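Sink Wiping Trial, Eltport Site: Progress Report to Grumex
May
By Amr Erraji

Work this period was the Brollberg bathroom task: wipe a basin with a cloth held in the left hand. We ran 8 trials. In 5 the basin passed inspection. One trial ended in a fault and is the reason this report is longer than usual.

1. Fault 3008

During the fault trial the left wrist kept pushing after the force limit was reached. The controller logged code 3008 and should have stopped the arm at once. It stopped 4 seconds late. The arm was against the side wall of the basin at the time. No one was hurt and the ceramic was not damaged. Wiping on the side walls uses the grip below.

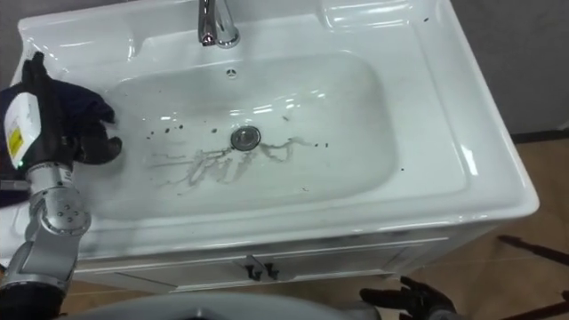 2. Cause

The force reading from the left wrist was being averaged over too long a window. Jenkins found the setting, which had been carried over from the tabletop work. Pressing on a flat table never showed the problem. The window has been shortened and the stop now bypasses the averaging.

We also rewrote the floor rule. Staff stay behind the red tape while the arm is powered, and one person holds the stop button.

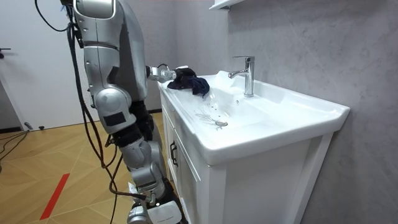

3. Remaining work

Residue near the drain is still the weak point. The planner treats the drain as an obstacle and leaves too wide a margin. We will reduce it once the new stop has been tested at full speed. The budget is unchanged. We ask to move the final demonstration back by 5 weeks. 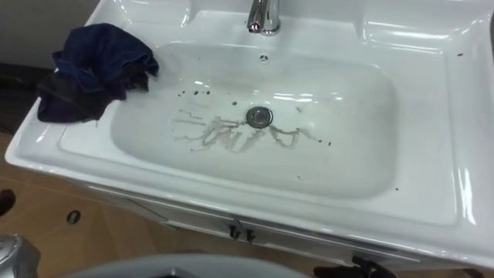 Basin with streaks around the drain, cloth on the rim.

Comments

R. at Grumex: 5 weeks is fine. Please send the full log for 3008.

Jenkins: Log uploaded. The right wrist had the same setting, fixed too.

Contact: Amr Erraji, Eltport office
© Brollberg project team
Back to top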